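**Gripper holds a small bottle fine, but it turns when the arm lifts. More force or softer pads?**

Asked by Rathnayake, in Workshop Builds

Hello all. I am building a pick-and-place station in the shared workshop at Dutthorpe. The arm should take small round bottles from a shelf and put them on another shelf. The gripper has two black finger pads on metal linkages, and it closes from left and right.

Closing is good. The problem comes when the arm begins to lift. In many tries the bottle rotates a little around its own axis, and then the label does not face the front any more. For my project the label must face the front.

I have the grip force at 30 per cent of the maximum. At 40 per cent the rotation is less, but I am afraid to crush a thin bottle. The position counter at closing reads 2,778 and it repeats well, so I think the fingers always arrive at the same place.

My questions are:

1. Should I increase the force, or change the pad surface?
2. Is it possible that the lifting speed is guilty?

I have searched the older threads, but they are all about boxes. Thank you for your patience with my English.

---

**Answer by Tetsuya Imai** (accepted)

Please leave the force for now and look first at the contact. A flat pad touches a round bottle only along a thin line, so there is very little to resist the turning. I had the same trouble with glue sticks.

I would try it in this order:

- Clean the pads and the bottle with alcohol. Dust from the workshop is worse than one thinks.
- Put a thin silicone sheet on each pad, 1 mm is enough. It gives way a little and the line becomes a strip.
- If it still turns, print pad covers with a shallow V groove. Then you have four lines of contact in place of two.

For the speed, yes, it can be guilty. Set the acceleration limit lower for the first part of the lift only. In my controller it was 4,000 by default, and I went down until the movement looked boring.

Check also that both pads touch at the same moment. If one side comes first, it pushes the bottle and it may roll.

---

**Answer by Uvanitz**

just use more force, bottles are stronger than you think

---

**Answer by Grostix**

I agree with Tetsuya about the V groove, but make the angle wide. My first one was too narrow and the bottle was sitting on the edges. Also grip lower on the body if you can, well under the cap, and keep the bottle upright until it is clear of the shelf.

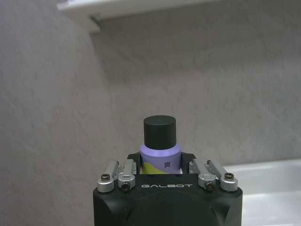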